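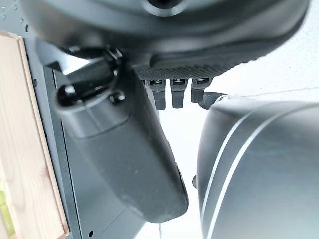
Zdenka Milošević asked, before the morning had properly begun, whether the grapes were to be arranged by colour or by grower. It was a fair question and the plan did not answer it. After a short discussion it was agreed that colour would come first, and that the growers' names would go on the printed sheet at the entrance.

March, at Killness. The display for the spring fruit show was resumed at half past eight. The crates had come over from the Givport store the previous afternoon. They are the plain wooden sort with slatted bases, and they suit the fruit better than the painted trays used last year, which made everything look like a shop window in winter. Two were found to have rough edges and were sanded before use. The invoice for the full set came to 400, including carriage, and has been passed for payment.

The first matter was how much fruit to put in each crate. The earlier view had been that a crate ought to look full. On trial this hid the wood entirely, and the bunches at the bottom could not be seen by anyone. It was decided to try a green bunch and a dark bunch side by side in a single crate, with a few leaves behind them.
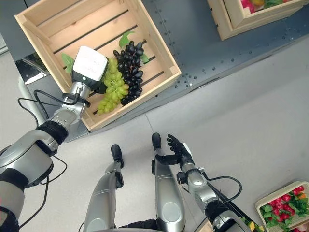
The arrangement was thought acceptable, although the green bunch needed to sit a little further back so that it would not press on the front wall of the crate. The leaves are to stay behind the fruit and are not to be spread over it. A note to this effect has been added to the setting-out sheet.

The stand was considered next. The slope of the crates was discussed at greater length than had been intended. A steeper slope shows the fruit well from the door, but a heavy bunch will slide forward if it is not properly laid. It was resolved to leave the slope alone and to take more care with the placing. Visitors from Au and Pustov are expected in the afternoon session, and the catalogue order has been raised from 200 to 500 on that account.

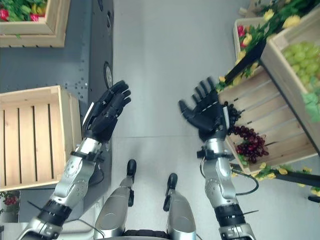 Rostam Nazari remarked that a bunch allowed to hang a little over the edge looks more natural than one laid flat, and that the garland should not be made any heavier or it would draw attention from the fruit. Both points were accepted. The writer had privately hoped for more roses, and records this only for completeness.

Work stopped for lunch at one. The room was rather cold and the tea was late. On resuming, the upper and lower crates were settled: green above, dark red below.
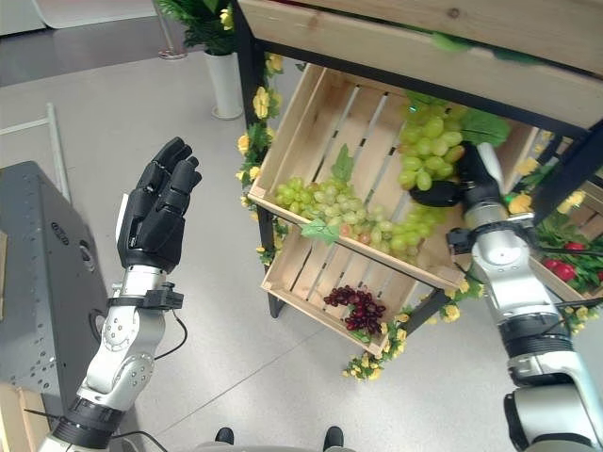
Green grapes in the upper crate, dark red in the lower.

The empty crates still require labels, and the sheet for the entrance has yet to be proofread. Zdenka will take the sheet home this evening. The sum of 65 set aside for extra leaves has not been spent and will be carried over to the apple display, where the green is likely to be wanted – subject to approval. The building was locked at a quarter to six.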